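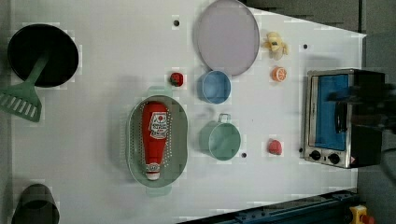
Bench rules and good practice, kitchen cell

Gallery page for the Grindholm site. Put together in a hurry on Saturday between runs, so the wording is rough. The rules themselves are not rough, they're the ones we work to. If you're new on the cell read the lot before you book a slot. If you're not new read it anyway, a few bits changed in April.

Applies to all tabletop manipulation work with play food and cookware. The Huston cell has its own page and its own rules, don't mix them up. Most of the reach limits are different over there.

Kitchen table, white top. Cookware, dishes, play food and the toaster oven all on one surface, arm working from the oven end. Standard layout for the sorting and putting-away tasks. Yellow e-stop box by the rail at the corner.

Notes to go with it, in no great order.

E-stop
Has to be visible from wherever the operator is standing. Not "visible if you lean". Nothing gets parked on it or hung off it, no jackets, no cable loops, no coffee.
Press test at the start of every shift, and log it. A press test you didn't log is a press test you didn't do.
Twist to release, then reset at the cabinet. Never reset with somebody's hands over the table.
Tested by the person who is going to run the arm. Not their mate.

Speed
Supervised work with a person inside the tape: arm capped at 27 percent. That's set in the Flovix controller and it's locked, please stop asking.
Outside the tape, gates shut, you can go to the full task speed in your approved sheet.
If you change the tool, you go back to the capped speed until the payload numbers are re-entered and checked.

The tape line
Tape on the floor is 2000 mm from the arm base. It is a minimum. Bags, stools and laptops stay behind it as well as people.
Long hair tied back, lanyards off, sleeves buttoned or rolled.
One operator, one spotter. Spotter has no phone out and no keyboard. Watching is the job.

Setting out the table
Arm in hold before any hands go over the surface. Say "hold" out loud, wait for the spotter to say it back.
Handles over the edge are allowed if the task sheet says so, like the green spatula off the pan side. Otherwise keep everything inboard. People catch a hip on them walking past.
Things go in the colander if the task calls for it. The ketchup bottle counts as one item wherever it ends up.
Keep the small stuff (strawberry, orange slice, banana) clear of the holes in the table top. Fixture holes are for fixtures.
No real food. No real knives. No glass that isn't already part of an approved appliance. Water only with a signed sheet.

Toaster oven
Treated as a prop. No live power on this table, ever, even to "just check the light".
Leave the warning label on. If a label is peeling tell us and we'll replace it, don't pull it off because it looks messy on video.
Door moves are done at the capped speed until you have three clean runs in a row. Then ask for sign-off.
Knobs are a pinch point for the fingers and for you. Force limit on knob tasks is in the sheet, don't nudge it up to get past a sticky one.

Gripper
Check pads, screws and cable at the start of the shift. Loose pad = stop, tag it, swap it.
Don't hand things to the gripper. Put the item on the table, step back, let it pick.
Known bad habit: steadying the plate with a finger while it closes. Please dont.

When something goes wrong
Hit the stop first, work out why second. There's no penalty for stopping a run, we've never charged anyone for a lost slot over it.
Near misses go on form 1266, same day. One form each, even if you both saw the same thing. The blank ones are in the tray under the Georgiev rack and there's a copy on the shared drive.
Dropped items count if they land outside the tape. Inside the tape, just note it in the run log.
Don't clear the table before you've taken a photo of it. Saves alot of arguing later.

End of shift
Arm home, brakes on, controller locked, key back in the box.
Pot, pan and dishes into the grey crate, play food in the clear one. Lids on.
Wipe the table with the neutral stuff only. The orange-smelling spray leaves a film and the suction people complain for a week.
Sweep under the rail. Small fruit rolls.
Sign the sheet with the time you finished, not the time your slot was meant to finish.

More pictures from the other benches to come once the labels are sorted. Corrections to the cell inbox, put "kitchen rules" in the subject line.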